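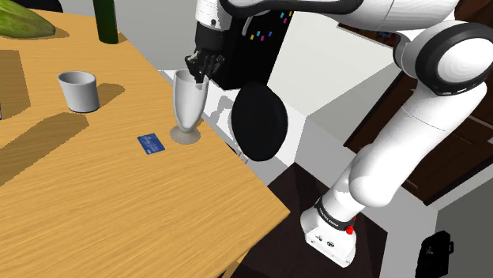 Tall footed glass on a light wooden table.

Merkcombe Village Hall – minutes of the ordinary meeting, Sep 28, 2021, small room, 7.30 start

Present: T. Lahtinen (chair), P. Đỗ, R. Clokia, M. Zokano (minutes). Apologies from the Brownies and from the short mat bowls.

Last minutes
Read and agreed. One correction: it was the side gate that sticks, not the front. Signed.

Matters arising
Piano tuned. Two keys at the top still dead, tuner says leave it.
Outside light – new bulb fitted, went again within the week. Electrician to look at the fitting.
Lost property box now full. Anything not claimed by the next meeting goes to the charity shop. Two single wellingtons, both left.

Money
Balance in current account £580 after paying the water. Hire income for the month £557, better than expected with the Thursday dance class back. PĐ asked if the dance class had paid for the week they missed. They had not been charged. Left as it is.
Insurance renewal due in January. RC to get another quote before then, present firm has gone up again and no explanaton in the letter.

Kitchen
Long item. Urn furring up, needs descaling, MZ will do it before the harvest supper. Fridge door seal has gone at the bottom corner. New seal or new fridge? Seal first.
Glasses – tumblers fine, wine glasses down to 28 and several of those chipped. Tyyne Lahtinen proposed throwing out the chipped ones and buying plain stemmed ones that stack in the boxes we have. PĐ would rather borrow from the cricket club when needed. Discussion. Agreed to buy, but not the tall sort, they won't go under the shelf. RC to price up.
Tea towels: hirers keep taking them home by mistake. Notice to go over the sink.

Harvest supper
Tickets going slowly. Adults £6, children £2, same as before. Soup, bread, cheese, apple pie. Vegetarian soup only this year so one pan does everybody. Windows to be open whatever the weather, people to bring a cardigan. Tables in fours with a gap down the middle for serving. Raffle yes, no tombola – too much handling.
PĐ doing the door. MZ on soup. Bread from the bakery, order to be in by the Wednesday before.
Flowers: ask the church if we can have theirs after.

Tables and floor
Folding tables still being dragged and the floor is marked by the stage. Agreed felt pads on the lot. TL has a roll at home. Main floor to be re-sealed over the Christmas closure if the price is sensible, last firm quoted without coming to see it. Get someone who will come and look. Pale finish prefered, the dark one shows every footprint.

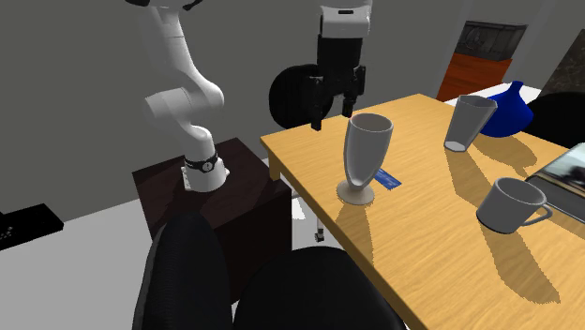
Bookings
Thursday dance class want an extra half hour. Fine, as long as they lock up.
Query about a christening party on a Sunday afternoon, RC has replied with the rates.
Booking diary to stay on paper. TL asked that people write in pencil and put a phone number. Last month two bookings just said "Sue".

Car park
Potholes by the recycling bins getting deeper. PĐ to ring the parish clerk and ask whose they are, ours or theirs. Cones out meantime.

AOB
Keys – one set missing, RC thinks in his other coat. To check and report back.
Noticeboard glass wants cleaning, old posters to come down.

Next meeting: same room, 7.30, date to be fixed once the choir have confirmed their rehearsals.
Closed 9.10.

Actions
MZ – urn, soup, tea towel notice
RC – insurance quote, glasses, keys
PĐ – parish clerk, supper door, electrician
TL – felt pads, floor quotes, fridge seal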